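Kovarness Methods Forum
Section: Evaluation and Reporting
Thread: Contact-onset labels in the humanoid desk protocol, request for comment

699 views | 5 replies

jnugroho_lab
Members of the Kovarness working group are invited to comment on a change to the way contact onset is labeled in the humanoid desk protocol. The present method, adopted from the Wulell procedure, marks the beginning of contact at the first sample in which the measured wrist torque leaves its resting band. The proposed method compares the measured torque with the torque predicted by the arm model and marks contact where the difference between the two holds above a threshold for a set interval.

The reason for the proposal is a disagreement between annotators. When two annotators labeled the same approach trials from video, their marks agreed closely with each other and poorly with the Wulell labels. The Wulell labels came early. In many trials the hand was still plainly clear of the desk at the moment the software reported contact. We attribute this to the weight of the extended arm and to cable drag, both of which change as the elbow opens.

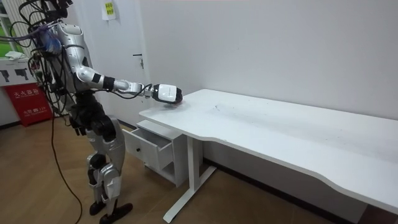
The residual method removes most of the early marks. It does so at a cost, as the hold interval delays the label in trials where contact is light. We have left the threshold fixed across all trials in order to keep the comparison simple. Comments on that choice would be especially welcome.

Juwita Nugroho

2 people found this post helpful

tdespres
Thank you for circulating this. I support the aim and have a reservation about the evidence.

The arm model used to predict torque was fitted on free-space motions recorded in the same posture as the test trials. A residual method will naturally look strong under those conditions. If the robot stands a little farther from the desk, or shifts its weight to the other leg, the model may be wrong by more than the threshold. I would ask that the fitting postures and the test postures be kept separate before any result is reported to the group.

I would also ask how the annotators defined contact. From video, a hand that is just above a surface and a hand that rests on it without pressing can look the same. Close agreement between annotators shows that they applied the same rule. It does not show that the rule is correct.

Tyson Després

zakari_bench
We have run a residual method on the Zakari bench for a single fixed arm, and our experience was favorable. The base was bolted down, however. On a standing robot the whole body gives slightly when the hand meets the desk, and the torque rises slowly. A fixed hold interval will treat that slow rise differently from a sharp one. Was the balance controller active during these trials?

jnugroho_lab
In reply to both posts:

The balance controller was active in every trial. We considered locking the legs and decided against it, given that the protocol is intended for ordinary standing use. I accept that this makes the onset less sharp, and the written procedure should state it.

On the matter of postures, Mr. Després is correct. The fitting and test sets share a stance. We will repeat the fit with the robot placed at two distances from the desk and test at a distance that was not used in fitting.

Annotators were told to mark the last video sample in which a gap could be seen under the hand, and contact was taken as the sample after it. I agree that this cannot separate resting from pressing. For the purposes of the protocol, first touch is the event of interest, so I do not see it as a fault in the rule.

m_pons_reader
I must disagree with the last point. The purpose of the label, as stated in the Pons extension of the protocol, is to mark the moment at which the controller should switch from position control to force control. A touch that transmits no force is of no use to that controller. The Wulell labels may be early, and that should be corrected, but a label tied to a visible gap corrects toward the wrong target. A thin force-sensing sheet on the desktop would settle the question without any reliance on video.

tdespres
A sensing sheet changes the surface. It adds thickness and friction, and the trials would no longer match those already collected on the bare desktop. I would accept it for a small calibration set and would oppose it for the main set.

I do agree that the group is using one word for two events. I suggest that the procedure define "touch" and "load" separately and that both be reported. The residual method could then be judged against load, where I expect it to do well, and the video marks kept for touch. If the delay in light-contact trials remains after that, it should be reported as a known limit of the method. I would not want the threshold tuned until it disappears.

jnugroho_lab
The two-label suggestion is acceptable to me and I will revise the draft accordingly. A calibration set with the sensing sheet can be collected in December, after the new fitting runs. I would prefer to keep the threshold fixed for that set as well, so that the earlier trials need not be processed again.

The objection from m_pons_reader regarding the purpose of the label will be recorded in the draft as open. The revised text will be posted in this thread, and members who wish to propose wording for the definition of "load" may do so here in the meantime.

1 person found this post helpful

Back to top | Contact the moderators | © Kovarness Methods Forum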